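Praktikum Greiftechnik, Handout zur vierten Sitzung
Backen wechseln, Gelenke prüfen, Nullpunkt setzen

Beim letzten Mal sind wir an der Zelle Cludby mitten im Backenwechsel stehen geblieben, deshalb fange ich genau dort wieder an. Wer am Dienstag gefehlt hat: Die Grundlagen zum Parallelgreifer stehen im dritten Handout, die wiederhole ich jetzt nicht. Heute geht es um den Handgreifer, also das Teil, mit dem wir die Bewegungen vormachen, bevor der Arm sie übernimmt. Mechanisch ist er der nettere von beiden (finde ich jedenfalls), aber er will öfter gepflegt werden, als man denkt.

Vor dem Wechsel

Stecker ziehen, Greifer auf den Tisch legen, Backen ganz auf. Bitte nicht mit Gewalt aufdrücken! Wenn es klemmt, sitzt meistens ein Krümel im Gestänge, und den bekommt ihr mit dem Pinsel heraus. Druckluft nehmen wir hier nicht, die bläst den Dreck nur tiefer in die Gelenke.

Schaut euch dann die Buchsen an. Am Handgreifer laufen die Gelenke in Metallbuchsen, die im schwarzen Kunststoff sitzen. Eine gute Buchse dreht nicht mit und hat am Rand keinen hellen Abrieb. Dreht sie mit, ist die Bohrung ausgeleiert und das ganze Gelenkteil muss neu gedruckt werden. Sekundenkleber ist keine Reparatur, auch wenn das im alten Laborbuch steht. Das war ich, vor Jahren, ich bereue es.

Der Wechsel selbst

Schrauben über Kreuz lösen, Backe nach vorn abziehen, Passfläche trocken abwischen. Die neue Backe erst lose ansetzen, beide Schrauben ein paar Gänge hineindrehen, dann die Backe mit dem Daumen an den Anschlag drücken und festziehen. Handfest plus eine Achteldrehung reicht im Druckteil völlig. Wer mehr gibt, zieht das Gewinde heraus und darf sich bei mir eine neue Backe abholen - mit Eintrag in die Liste.

Dehua Kong hat für unsere Backen die Druckdatei überarbeitet, Stand März. Die Kante an der Spitze ist jetzt etwas kräftiger. Kleine Ausbrüche an der Spitze kommen trotzdem vor, und damit kann man leben, solange die Innenfläche plan ist. Legt ein Haarlineal an. Seht ihr Licht durch, kommt die Backe weg.

Nullpunkt setzen

Jetzt kommt der Teil, bei dem in der Klausurvorbereitung immer alle nicken und an der Zelle dann keiner mehr weiß, wo er anfangen soll. Also langsam. Greifer schließen, bis sich die Spitzen berühren, und den Rohwert des Gebers ablesen. An Cludby waren das zuletzt 152. Dann ganz öffnen und wieder ablesen, da hatten wir 351. Beide Werte kommen in die Datei von Tamihana, so heißt bei uns das Programm für die Zuordnung. Danach fahrt ihr die Prüfstellung bei 235 an und wiederholt das Ganze 5 Mal.
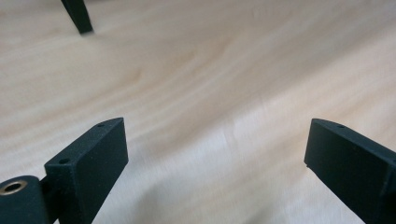 Springt der Wert dabei, schaut zuerst nach den Schrauben und dann nach den Buchsen. Erst wenn beides in Ordnung ist, lohnt sich der Blick auf das Geberkabel. Ich habe schon Gruppen erlebt, die einen halben Nachmittag am Kabel gemessen haben, und am Ende war eine Backe lose. Passiert mir übrigens auch noch!

Zur Kamera nur kurz: Nach jedem Wechsel kontrollieren, ob beide Spitzen im Bild sind, und zwar bei offenem Greifer. Bei geschlossenem sieht es fast immer gut aus.

Bis zur nächsten Sitzung

Bitte das Wartungsblatt für Cludby ausfüllen und die beiden Endwerte eintragen, mit Gruppennummer. Die Gruppen an der Zelle Jinach machen dasselbe, dort aber vorher die alten Werte sichern. Ersatzschrauben liegen in der Schublade unter dem Messplatz.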